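### 3.2 Sorting station and component categories

The sorting station was laid out on a white tabletop formed by two abutting panels. A rectangular stainless-steel tray served as the common source, and yellow plastic trays on either side of it received the sorted parts. The arrangement was adapted from the bench used in the Rakley repair workshop, where Dinsa and Berhe had earlier recorded how mixed electronic returns were divided by hand.

Parts were assigned to one of 4 categories: bare circuit boards, cabled modules, small parts with free leads, and short wired assemblies. The assignment rule was based on form and ignored electrical function. A board with connectors but no attached wire was treated as a bare board. Any item whose wire could not be removed without a tool was treated as wired, whatever the size of its body. Categories were fixed before sorting began and were not revised.

The full stock comprised 288 items, supplied by Karaca from the Hitance collection round in April. Each item was entered in the stock list by Bogale and checked against the list by Makori. Items were drawn in small lots, so that parts lay beside one another in the steel tray without being stacked. Cables were left uncoiled, as they had been received. 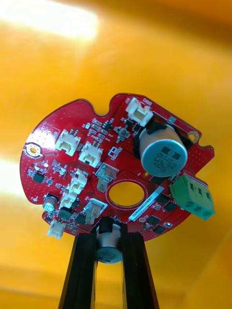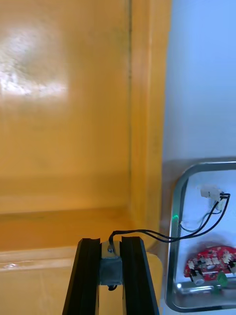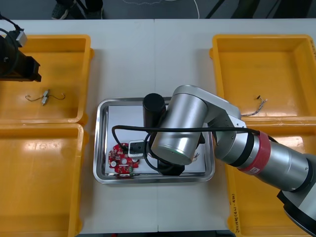 **Figure 2.** Parts and trays at the sorting station. Top: red circuit board with surface-mounted components, white wire connectors and a green screw terminal block. Middle: yellow structure and metal tray, with a red circuit board and a connector on black wires. Bottom: layout of the station, with the steel tray between the yellow trays.

Placement was scored by category alone; the orientation of a part within its tray was not considered. A part resting across a rim was scored as placed if its body lay inside, even where a lead or cable extended beyond. Disagreements between the 2 scorers were settled by Habte, who had not taken part in the sorting. The first 100 items were used to test the wording of the rule and were excluded from the results in Section 4.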